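Givgate reuse shop to open kitchen tables to all from April

The household reuse shop in Givgate is to extend its kitchen tables after a trial over the winter proved more popular than expected. From April, anyone will be able to come in and fill a tray with crockery, cutlery and cleaning things for a flat price of £20, with no need for a referral or a membership card.

The shop, on the ground floor of the old Lavoie warehouse, opened the tables to new tenants only. During the trial it handed out 1,740 household items, most of them cups, bowls and forks. The rest were brushes, trays, chopping knives and the sort of odds and ends that tend to be left at the back of a cupboard when a flat is cleared.

Nothing on the tables is sorted into sets. Staff at the shop tried that in the first weeks, boxing up matching plates and bowls and labelling each box for one or two people, but the boxes were slow to go. Visitors opened them, took out what they needed and left the remainder, which then had to be packed again. The boxes were dropped before the new year and everything has been laid out loose since.
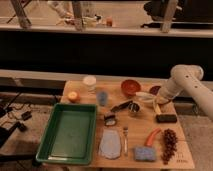
Under the new arrangement each visitor takes a tray at the door and goes round the tables at their own pace. Whatever fits on the tray is covered by the flat price. Larger things such as stockpots, kettles and drying racks stay on the shelves along the back wall and are priced one by one.

Cleaning tools will have a bigger share of the space than before. Washing-up brushes and scrubbing brushes were the first things to run out on most mornings of the trial, and the shop has asked for more of them. Brushes must be clean and have their bristles intact. Sponges and cloths are accepted only if they are unopened.

Donations come mainly from house clearances and from two collection points, one at the Cekico garden centre and one beside the Zitier road car park. The shop says it has enough mugs and wine glasses to last well into the summer and would prefer not to be given any more for now. It is short of forks, small bowls, children's cups and trays with raised sides. Knives are welcome but should be wrapped in newspaper or card and handed over at the counter – they should not be put in the collection bins.

Chipped china and non-stick pans with a worn coating will be turned away. Plastic tubs with missing lids will also be refused, after 60 of them had to be sent for recycling in a single month.

The work on the ground floor has cost £2,745 and includes extra tables, better lighting and a second sink for washing donations as they come in. The money came from sales at the shop and a small grant from the parish. The sink was fitted last month but is waiting for a new tap.

New tenants with a referral letter will still be able to fill one tray free of charge, as they did during the trial. They can come at any time the shop is open, though mornings before 11am are quieter and there is more room to move between the tables. Letters should be shown at the counter before a tray is filled.

The entrance is on the canal side of the building. The street door will stay shut until the paving outside has been relaid, and drivers dropping off boxes are asked to use the loading bay and not the pavement – there is parking there for two cars, with a limit of 20 minutes.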